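# The Warm Corner of the Bench

When Romain Charpentier moved his small perfume workshop to Skukanbridge, he brought very little furniture. There was a stool, a cabinet for the bottles and a long table which had belonged to his uncle. The rest he bought slowly, second-hand when it was possible. What he did not want to save money on was the stirrer.

"People ask me first about the flowers," he told me. "I would like them to ask about the heat."

I understood this better after a morning at Funora, the name under which he and his partner, Jitendra Mathur, make their resins and balsams for other perfumers. A resin is a stubborn thing. At room temperature it sits in the jar like old honey and will not mix with anything. If you heat it too fast, the light part of the smell leaves first, and you keep only the heavy part. So the work is mostly waiting beside a plate that turns a little magnet inside a glass.

Jitendra was trained as a chemist and he is the strict one. He learned on an open water bath, and he still speaks of it with affection, but he does not miss refilling it. For small batches he prefers a metal block with a well in it. The round bottom of the flask sits down in the well, the heat comes from the sides as well as from below, and there is no water to boil away in the middle of a telephone call.

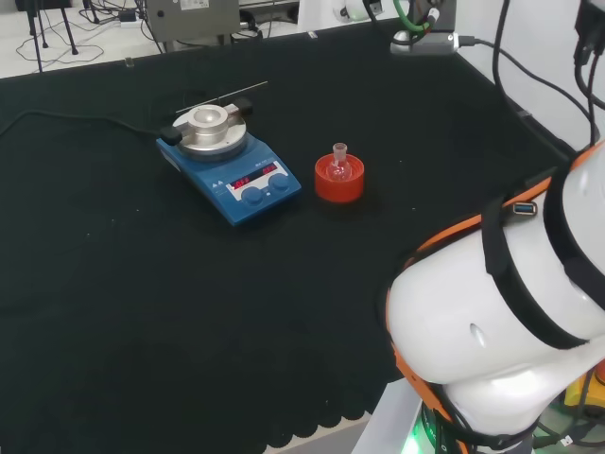 *Page last changed: Tuesday, January 1, 2019*

The stirrer is blue, with a round silver plate and the aluminum block standing on it. There are two red displays on the front and one knob under each of them. I had expected something more mysterious. Jitendra says that a good hotplate should be as dull as a kitchen scale, and that the colour is the only thing he allows himself to like about it.

Beside it is the holder for the flask, a low red-orange ring. It is a humble object, and I think it is my favourite. A round-bottom flask cannot stand by itself. Put it on a flat table and it will roll until it finds the floor. Romain lost two of them in this way in his first November, one of them full of a labdanum that he had been working on for 10 days. After that he ordered rings in three sizes from Dwivedi, a supplier of school glassware, and he now puts one down on the table before he takes any flask from the cupboard.

The dark cloth with the wavy hem is Romain's idea, and they have argued over it. Jitendra would prefer a bare surface that can be wiped. Romain says that clear glass disappears on a pale table — his eyes are not so good any more — and on black he finds it at once. For the moment the cloth stays, and it is washed often.

They also do not agree about time. For a small flask Romain likes a slow warming of about 2 hours, with the lowest stirring that still moves the liquid. Jitendra would go faster and trust the thermometer. Their benzoin, sold under the name Trinari, was made by the slow way, and I was given a paper strip of it to smell. It was like vanilla at first, then like the inside of a wooden drawer. I kept the strip in my notebook, and the pages around it still smell of it.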